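Re: [shek-discuss] turnout texts in Greriren - did they do anything?

Quick reply between calls, sorry for the fragments. Will try to do a proper writeup in January.

> We got the Setel export last night. 4,000 people on the text list, 1,585 replied
> to at least one message over the campaign. To me that says the peer texting
> worked and we should put the whole outreach budget there next cycle. Can anyone
> give me a reason not to? Also does anybody still have the door-knocking
> numbers for Greriren, the shared folder only has the Drundidis ones.

Couple of things.

A reply isn't a vote. I know you know that, but the 1,585 includes every STOP and every "wrong number" - Setel lumps them all together unless you tick the box for reply type when you export. Can you rerun it with the box ticked? Under Reports, second tab I think.

Also the list wasn't random. We built it from people who had already signed the bus petition, so they were warm before anybody texted them. Comparing them to the whole town is going to make us look great and it won't mean much. Better comparison would be petition signers who never gave a cell number. Smaller group but at least it's the same kind of people.
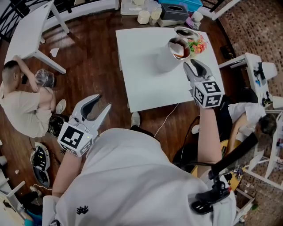
White table, wood floor, two hand-held grippers.

Door numbers: yes I have them, on paper. 323 conversations in Greriren, that's real conversations at the door, not lit drops. Will type them up tonight. Of those, 39 said they'd bring somebody else along to vote. I'd call every one of those 39 before we spend another dime on texts - has anyone done that yet?

On the Facebook group, different problem. Most of the posting is the same handful of people arguing about the parking levy. The event posts got plenty of likes and then we had empty chairs at the candidate night. I wouldn't count group members as supporters in the report, or if we do, put them on a seperate line.

> Second question, should we merge the Drundidis list into ours before the
> school board race? They're asking for an answer.

I'd say no for now. Their sign-up form never asked for permission to text, only email. Merge the emails if they agree in writing, leave the phone numbers where they are. And somebody needs to dedupe first, a bunch of households are on both lists under differnt spellings. 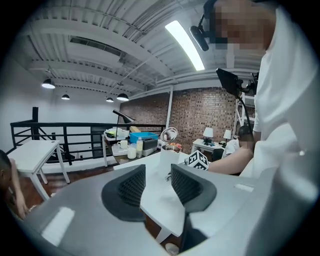 Tabletop seen between the finger pads, white container and clear ring.

What I'd want in the report:

- replies by type, STOPs taken out
- who voted, once the county posts the file
- doors and texts side by side, petition signers only
- cost per contact, including the Setel fee

If the county file is late again we send it without the vote column and say so.

Budget call is still at 7:30 pm, same dial-in. Have to run - will check mail again after supper.

--
Shek Neighbors mailing list
To unsubscribe, send a blank message with "unsubscribe" in the subject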